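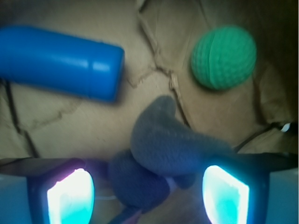 Home | Setup | Care | Faults | Contact

3 min read

7.4 When the gripper won't let go of a soft item

Now and then the Trusten gripper will hang on to a plush toy after the release command, and the screen will show Fault 13. Please don't worry – it's a common one, and you can clear it yourself.

1. Press Stop and wait for the arm to settle.
2. Slide one hand under the toy to take its weight.
3. Choose Open Slowly from the Fosis menu.
4. Check both glowing pads for lint, and wipe them gently with a dry cloth.
5. Press Reset, then try one pick at low force.

CAUTION: Never tug the toy free while the fingers are closed, as you may tear a pad.

Note: If Fault 13 comes back, write down the cycle count and call the Lambert service desk.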